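From: Tamer Geagea
To: stores-systems list
Date: December 14, 2021
Subject: Re: Part number suffixes after the Ratex import

Widad Salameh wrote:

> We still have 1041 records where the suffix was dropped on import.
> Can we bulk-append "-00" to all of them and fix the exceptions by
> hand? I would like the catalogue unlocked before the shutdown.

I would not do the bulk append. The suffix carries the revision for machined parts and the colour code for consumables, so "-00" is a valid value in the first group and an undefined one in the second. Once written, the two can't be told apart without going back to the paper cards.

The export Maya ran in December still has the original string in the legacy_desc field, padded to 40 characters. Where the description ran long, the suffix has been truncated. Everything else can be recovered with a trim and a split on the last hyphen. I tested this on the Endale fasteners and it behaved, apart from 3 entries where the supplier uses a hyphen inside its own number. Those need an escape rule.

Proposed order:

1. Freeze edits to the affected categories.
2. Run the split against a copy, not the live table.
3. Send the residue to Tarek for matching against the cards.
4. Reload, then rebuild the search index.

Step 4 takes roughly 60 minutes and locks out the counter terminals, so it should start after close.
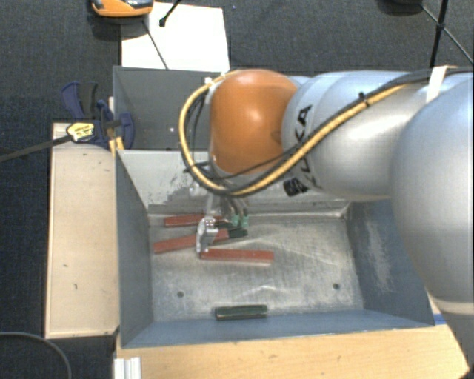

KUKA arm with yellow and black cabling, over the metal bin.

On units of measure: cable and hose are still stocked in metres in one table and as "each" in the other. Bruteck invoices by the metre, Issa by the roll. I suggest metres as the stocking unit throughout, with a conversion factor held on the supplier record. Ayman, please confirm that purchasing can live with decimal quantities on a purchase order. The old system rounded them up without a warning.

The script is in the shared folder under suffix_split. Read the header comments before running it, as the category filter is hard-coded.

Tamer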